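Dostthorpe Furniture Reuse Program
Progress report to the Kestine Fund, period ending March

Collections picked up after the slow start we reported last time. The van made 131 household pickups in the period, most of them in Broltside and the streets north of the canal. Seventeen pickups were refused at the door for missing fire labels. We now ask about labels when people call to book.

Spending to date is $2,974 against the van and fuel line. The tail lift repair came out of this line, as agreed in January. The rent line is unchanged. 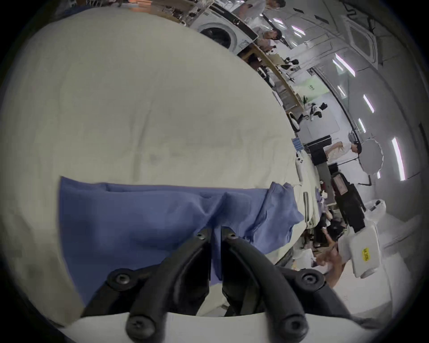 Blue cloth on a cream padded surface.

Over 70 households received at least one item. Beds and small tables go out fastest. Large corner sofas remain hard to place, and we have stopped accepting them until the back bay is clear.

The move to the Bravo booking system is behind schedule. Phone bookings are in it, but referrals from the housing office still arrive by email and are typed in by hand. We expect to finish this by the end of May.

Two items for your decision: whether the unspent training money can be moved to storage racking, and whether the next report can cover four months so that it lines up with our accounts.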